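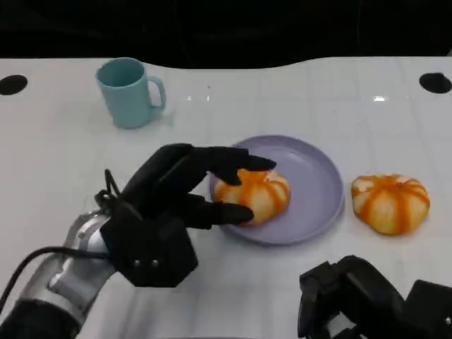 Autumn Table at Floltance

September has come round again, and with it our autumn table, which I look forward to far more than is sensible for a grown woman with a perfectly good summer behind her. Floltance had over 3000 people through the doors last season, and a surprising number of them stopped me to ask when the pumpkins would be back. Well, they're back! The little orange and white ones this year, round and ribbed and striped from top to bottom, and small enough to sit on a plate with plenty of room to spare.

I wanted to write a few lines for those of you who can't get over to Fuvville before the end of the month, and for my sister, who has asked three times now what I've been doing with myself. It is a very simple table this time. Last year's had leaves and ribbon and a great heap of pine cones that shed bits into everything, and I was still finding them at Christmas. Polyxeni Sfakianakis, who has a much better eye than I do, talked me into starting again with hardly anything - a white top, a plate, a mug and the pumpkins - and seeing whether I missed the rest. I did for one afternoon, and then I didn't.

The lavender was her idea too. I'd have gone straight for brown or a nice mustard, as I have every autumn since I moved into my first flat, but orange next to pale purple is a lovely thing, and you notice the stripes so much more. We spent a good 90 minutes with paint cards and a pot of tea before we settled on it, and most of that was me coming round to the idea. She had made up her mind before the kettle boiled.
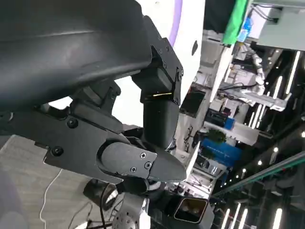 Tall white panel with its curve of lavender, and the pale grey floor. The same purple family as the plate, which pleased us both no end.

I know a white background sounds chilly for this time of year, and I had my doubts while we were carrying everything in from the van. It does take some living with. If you have a dark kitchen at home, though, do try it, even if it's only a white cloth over the end of the table, as the orange seems to come up twice as bright. My own kitchen faces north and gets no sun worth speaking of until April, so I've been very glad of the tip.

For anybody planning something similar, my advice is to put the plate down first and leave it there while you fuss with the rest. I like one pumpkin on it, a bit off to one side, and another on the table close by, near enough that they look as if they belong together. Then walk away and make yourself a drink. You'll see what wants moving the minute you come back in.
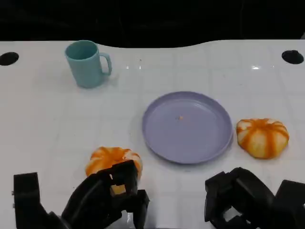
The mug was the last thing to be decided, and we went back and forth over it. Polyxeni had brought a white one, which was very smart but rather disappeared, and I had a yellow one from Karmont that I'm fond of and she isn't. Light teal was where we met in the middle. It likes to stand well back from the plate with some clear table round it, and it keeps the whole thing from getting too sweet. I've since bought one for home and I have my morning coffee in it.

A few people have asked about taking the table idea away for a party, and Romaniuk have kindly said they'll lend out plates in sets of 24, so long as they come back clean. Ask at the front desk and they'll put your name in the book. The autumn table stays up until the end of September, and I'm usually about after 2 in the afternoon if you'd like a chat.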